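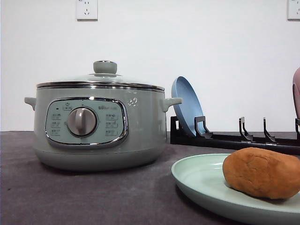 3. Setting up your household

By now Podora should be installed on at least one phone or tablet, and you should have a login. In this section you'll create a household, invite the people you cook with, bring in your recipes and build your first week of meals. It's the fun part! Have a handful of recipes nearby, on paper or on screen, it doesn't matter which.

3.1 Create the household

1. Open Podora and tap the house icon at the bottom left.
2. Tap New Household and type a name. You can change it later under Settings > Household.
3. Choose the day your week starts on. Plenty of people pick their shopping day and never look back.
4. Set the usual number of plates for breakfast, lunch and dinner. Enter 0 for any meal you don't want to plan.
5. Tap Save. The household code appears at the top of the page.

Note: The code is 17 characters long, with no spaces. Capital letters and small letters are treated the same.

Caution: Anyone with the code can see your shopping list and meal plan. If you've shared it by mistake, tap Make New Code. People who have already joined stay joined.

3.2 Invite other cooks

1. Tap Invite, then choose Message, Email or Show Code.
2. On the other person's device, open Podora and tap Join.
3. Back on your own device, pick what each new person can do: Plan, Shop or Both.

"Shop" is great for kids and roommates. They can check things off and add things to the list, but they can't move Tuesday-night lasagna to breakfast. You can switch anyone to a different setting later, and the change shows up the next time they open the app.

If two people edit the same meal while one of them is offline, Podora keeps both versions and asks you to choose. You'll see a small orange flag on that day until you do.

3.3 Add your recipes

You can type recipes in, paste them from a web page or scan them from paper. Scanning has gotten a lot better in this release - it now copes with handwriting, folded corners and most gravy stains. Printed cards still come through cleanest.

1. Tap Recipes, then the plus sign.
2. Choose Type, Paste or Scan.
3. Check the ingredient list. Each ingredient needs its own line, with the amount first.
4. Under Equipment, pick what the recipe is cooked in: Oven, Stovetop, Electric Pot or None. You can pick more than one.
5. Add tags if you like them. "Quick," "freezer" and "uses up rice" are all good ones.
6. Tap Save. 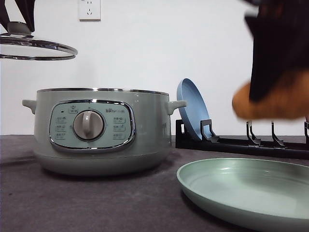 The Equipment choice is well worth the extra tap, by the way. When you build a week, Podora uses it to warn you about two dishes that both need the same thing at the same time, and you can filter by it on a hot evening when the oven is out of the question.

Note: A household can hold 2000 recipes. Photos and scans don't count toward that number.

Caution: Deleting a recipe also takes it out of any future week it was planned for. To hide a recipe and leave your plans alone, use Archive.

3.4 Build your first week

1. Tap Week. You'll see an empty row for each day.
2. Drag a recipe onto a day, or tap Surprise Me to have Podora fill the gaps from your own collection.
3. To plan leftovers, press and hold a meal and choose Carry Over. Podora won't add those ingredients a second time.
4. For meals out, choose Away. The plates for that meal drop to 0.
5. Tap Make List when you're happy with the week.

Try Surprise Me at least once, even if you're a careful planner. Ifeoma Wike, one of our first testers, got back a lentil soup she'd saved and completely forgotten, and it has been in her winter plan ever since.

The list groups everything by store section. You can drag the sections into the order you walk them, and Podora remembers that order for each store you add.

3.5 Common questions 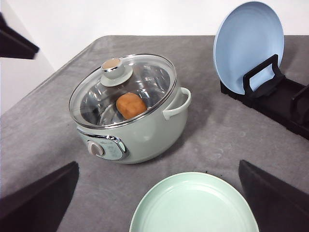 How long does it take for a change to show up on someone else's phone?

Changes are sent right away when both devices are online. If a device has been offline, allow up to 15 minutes after it reconnects, or pull down on the Week page to update it yourself.

Can I change the number of plates for just one meal?

Yes. Tap the meal, then use the plus and minus buttons beside the plate icon. The amounts on the shopping list change to match.

What happens to my recipes if I leave a household?

Recipes you added go with you, and a copy stays behind for the others. Your notes on other people's recipes are removed.

Section 4 covers pantry tracking and use-by reminders.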